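Site visit: Bidamine meeting and training rooms
Report by Senthil Joseph, 12/25/23

The visit followed on from the furniture tender in June. Kumaresan Nadar and I were shown through the upper floor by Patricio Mansilla, who looks after fit-out for the building. We had two hours and a list of 14 rooms. The purpose was to see how the sectional tables are holding up in daily use before Jindine commits to the same pattern.

The small rooms took little time. They have fixed benches along one wall and stacking chairs, all in fair order. Two benches had lifted edging near the sink and Patricio noted both for repair. Lighting is by ceiling fittings throughout, with one switch per room and no dimming. Kumaresan would like separate switching at the window side for our own building.

The conference room was of more interest. Its long table is wooden, made up in three joined sections, with a warm orange-brown finish and a high gloss. The room was in use when we came in, so we kept to the far side and looked at the joints from there. 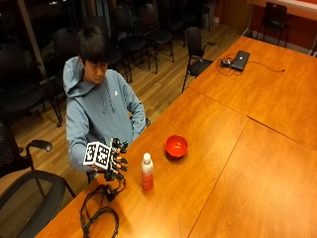
The sectional table in the conference room, with a bottle and a red bowl on the front-left section.

The joints run on the diagonal, which we had not expected from the drawings. Patricio's view is that a diagonal seam spreads the load better than a square one when people lean on a corner. I have no figures to support that and would ask Dvořáček for theirs.

Gloss is the main point against the table. It reflects the overhead lights, and anyone reading from paper for a whole afternoon will notice. A satin finish is quoted at $800 extra per table. Kumaresan favours it – I am less sure, as satin marks more easily and the colour may come out duller.

Cable access was discussed at some length. Our order should include a grommet in each section and a tray beneath. Patricio will send the fixing details.

Still to come: the cleaning schedule from Cisto, and a finish sample for Hermenegildo Bautista to look at.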